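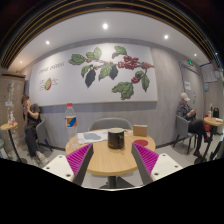 Thampi cups: notes for whoever downloads this

The Thampi cup set is a collection of demonstrations recorded by people holding a gripper in their own hands and moving cups around on tables, with no robot present. The pitch for this way of working is that you can walk into any room and come out with robot training data. I helped make the set, and I believe about half of the pitch. What you do get is mess you would never bother to build in a lab. A glossy black mug stands on a round wood table with a bottle, a small brown box and a wrinkled printed sheet for company, people sit at the tables behind, and the ceiling lights are on. A policy trained on a bare bench has seen none of that. Whether it needs to is a question this data can help with but does not settle.

What is in it

195 demonstrations, each one a single continuous recording from the camera on the gripper, with the estimated path of the hand and the opening of the fingers at each step. Four tasks: pick up a cup and put it down somewhere else, turn a cup so the handle faces the other way, move a cup onto a sheet of paper, and slide a small box out of the way before picking up the cup. Two people did all the recording, Zdislava Ondrejka and Boris Vaněk. Two is too few. Both are right-handed and both had practiced, and by the second week they had started to move alike. If your model does well on held-out clips from this set, it may have learned Zdislava and Boris.

The places were cafes and shared tables, seven in all. The split we supply holds out whole places. An earlier split mixed clips from the same table into both halves and gave much nicer numbers. Please don't go back to it.

Folders

demos holds the recordings, one folder each
paths holds the hand path and finger opening for each recording
tasks.txt gives the task for each recording in one line
split.txt gives the training and held-out lists
rejects.txt lists what we threw out and why

How it was recorded

The person stands or sits at the table, holds the gripper with the fingers pointing at the work, waits a moment, does the task, and lets go. No second tries inside a recording. If the cup slipped, the recording was stopped and marked as a failure. We kept the failures in rejects.txt by name, and the video for them is available if you ask. Several people told us to leave them out entirely. I think a set of nothing but clean grasps tells you very little about grasping, so ask.

Hand paths come from the Clullell tracker, run afterward on the video. It is good in rooms with plenty of detail on the walls and poor near blank walls and glass. Where it lost its place for more than a moment we dropped the recording. This means the set leans toward busy rooms, and I have not seen a paper using this kind of data own up to that.

Things I would not trust it for

Force. There is no force signal anywhere. The fingers close, the cup comes up, and how hard anyone squeezed is anybody's guess. A person can feel a mug start to slide and correct for it, and the recording shows only a small wobble. The model gets the correction and none of the reason for it.

Reach. A human arm goes where it likes. Some of these paths swing the wrist in ways a real arm bolted to a stand can't follow. Rostislav Procházka replayed a batch on the Prerora arm and a good share stopped at a joint limit. We have not filtered these out, because your arm is not his arm. Check before you train.

Timing. People are fast. We asked for slow and got slow for a few clips, then fast again by lunch.

Shiny and clear things. Dark glazed cups pick up the room lights, and clear plastic bottles can be hard to separate from whatever is behind them. If your method depends on depth estimated from color video, look at those clips before anything else.

Language. The task lines were written by one person, Miloslav Paulík, in one style. "Move the cup to the paper" is the whole range of it. Do not claim your model follows instructions on the strength of this.

Against remote control

We also tried the same four tasks by driving the arm remotely from a second desk. It was slower by a wide margin and the drivers hated it, but every path was one the arm could do, by definition. That smaller set is separate and goes under the name Porkton. My own view, which Ľubomír Hájek does not share, is that a small amount of Porkton data is worth more than a lot of this. He thinks variety of rooms wins in the long run. We have not run the comparison properly, so neither of us should be quoted on it.

People in the background

Customers show up behind the tables. Faces are blurred in the release version where our checker found them, and the checker misses some. If you find one, send the recording name and the time in the clip and we will pull it. Do not use the set to study the people in it.

Changes

April: new split by place, old split removed. Task lines corrected for the box clips, where "slide" and "lift" had been swapped. Finger opening is now in millimeters throughout; before this, part of the set was in raw motor-free encoder counts, and the first models trained on it were junk for that reason alone.

Still open: a third recorder, preferably left-handed.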